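# Trutent Entertainment Desk: Editorial Meeting

Monday, July 7, 2025 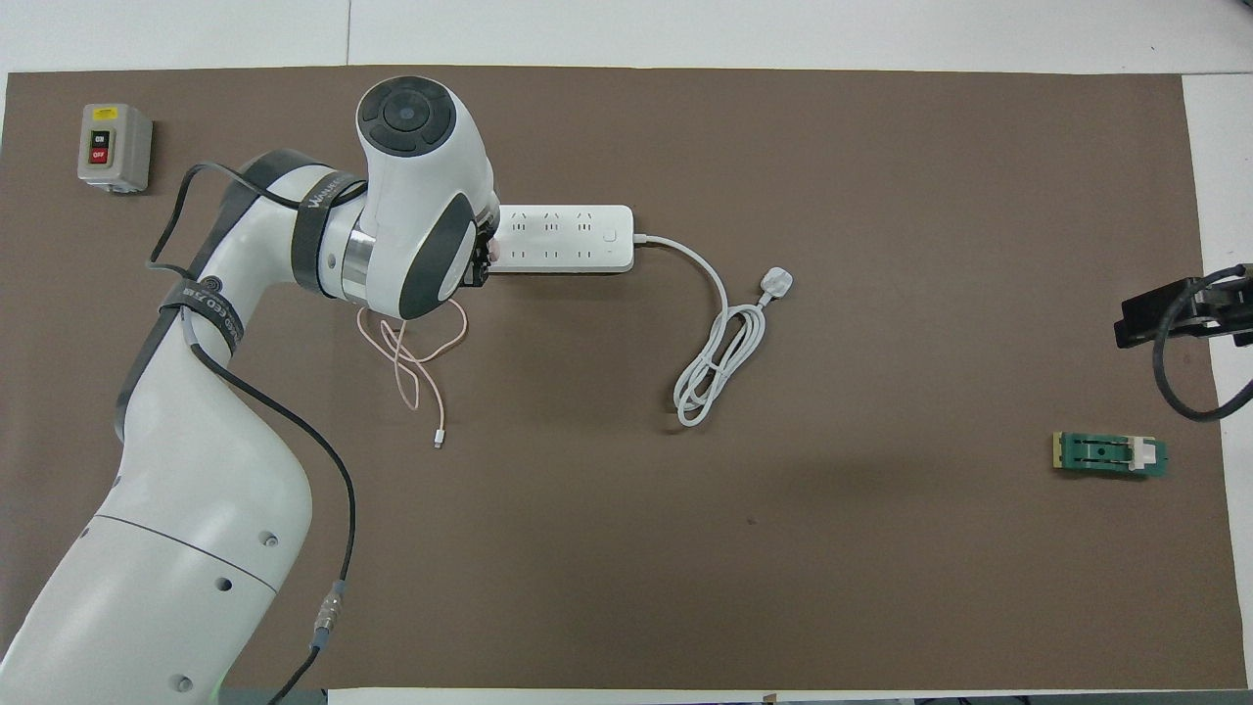 *Robotic arm over a brown work mat on a white tabletop.*

**Present:** Kelly Haworth (chair), Lorna MacRitchie, Torquil Strachan, Dougal Ritchie
**Apologies:** Jeanie Menzies

## 1. Previous minutes

Approved with one correction: the Sandu interview ran on the music page, not the TV page.

## 2. "Second Verse" recaps

LM reported that the season opener recap drew 1,429 comments, most of them on the change of host. Moderation took up the greater part of two shifts. Agreed that comments on recaps close after seven days. TS asked that the episode six recap be held until the West Coast airing has ended — the last one went up early and spoiled the elimination.

**Action:** LM to update the posting schedule.

## 3. Bruto tour coverage

The label has offered one press pass and no photo pass. DR to attend and file a review the same night, maximum 600 words. Ticket resale prices will not be quoted unless checked on the day of publication.

## 4. Celebrity earnings list

Planned for October. KH noted that salary figures in the last list came from a single fan site. Each figure now needs two sources, or is marked as an estimate. Entries with neither will be dropped. Target length remains over 2,000 words, with sidebars counted separately.

**Action:** TS to draft sourcing note. JM to review.

## 5. Justton photo agency

Contract renewal is open. The new rate covers red carpet sets but leaves out archive use. No decision — carried over.

## 6. Other business

DR asked whether reader polls could be reset between episodes. LM to check with the web team.

Meeting closed at 11:40. Minutes taken by L. MacRitchie.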